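Chapter 8
Storing Packaged Food in Small Kitchens

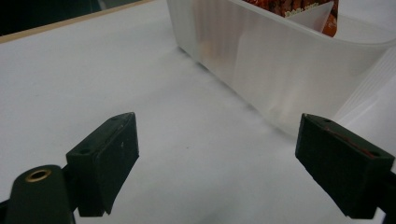
Most packaged food comes into a kitchen in a form that suits the store and the truck, and it has to be sorted again before it can be kept well. Boxes are opened, multipacks are split up, and single packets end up on a shelf where they slide behind one another. The simplest answer is an open container that holds one kind of food and can be lifted out in one piece. A shallow box of translucent white plastic with ribbed walls will do for snacks. The walls let through only a blur of color, orange and beige for instance, so a person can tell that the box has something in it but not what it is or when it should be eaten. A packet that stands higher than the rim is easier to find, provided its printed side faces out. Small type on a label is of little use from a standing position, and for this reason the box itself should carry a label in large letters.

This chapter deals with dry packaged food: crackers, bars, cookies, cereal, soup mixes, tea and the like. Fresh food was covered in Chapter 3, and canned goods are treated separately because of their weight. By the end of the chapter you should be able to choose a container for a given shelf, load it in date order, write a label that another person can follow, and set up a weekly check.

Key terms

Decanting: taking food out of its original packet and putting it into another container.
Date order: placing the packets with the earliest date where they will be taken first.
Headroom: the space between the top of the stored food and the shelf above.
Open bin: a container without a lid, used for food that stays in its own sealed wrapping.
Overstock: packets bought before the bin has room for them.

8.1 Where to start

Start with the shelf. Measure its width, its depth and the headroom, and write the numbers down before buying anything. Many people buy containers first and then find that two will not sit side by side, or that the bin fits but cannot be tipped forward to lift it out. A bin needs enough headroom for a hand to reach over the front wall.

Next, take everything off the shelf and group it on a clear, clean surface. A plain white tabletop or counter is good for this job, as crumbs and small tears in wrappers show up against it. Check each packet for a date and for damage. A sealed packet with a dented corner is usually fine. A packet with a split seam is not, and it should be set aside and thrown out.

The Notcombe case, used throughout this chapter, shows how much can build up. Notcombe is a residence hall with a shared kitchen on each floor. When the third-floor kitchen was cleared in August, the shelves held 408 packets, and 37 of them were past their date. Most of the old packets were found at the back of deep shelves – behind newer packets of the same food.

8.2 Open bin or closed jar

Food that stays in its own sealed wrapper does not need a lid. The wrapper keeps out air and moisture, and a lid only adds a step. Once a wrapper has been opened, the food should be moved to a closed jar or folded shut with a clip.

Decanting has a cost that is easy to miss. The packet carries the date, the ingredients and any allergy warning, and these are lost when the packet is thrown away. In a shared kitchen, cut out the panel with this information and keep it with the food. A card standing inside the front wall of an open bin does a similar job for a whole group of packets. It can be replaced when the contents change, while a stuck-on label has to be scraped off.

8.3 Two ways of loading

The Lamont method and the Jondari method are both in common use. In the Lamont method, packets stand upright in a single row and new ones go in at the back. In the Jondari method they lie flat in a stack, and new ones go in at the bottom. Upright rows suit soft packets with a printed front. Stacks suit flat boxes – soft packets tend to slip, and the lower ones get crushed.

Worksheet 8A asks you to plan one shelf with each method. Use the Reltus planning grid at the back of the book, and keep your measurements, as you will need them again in section 8.6.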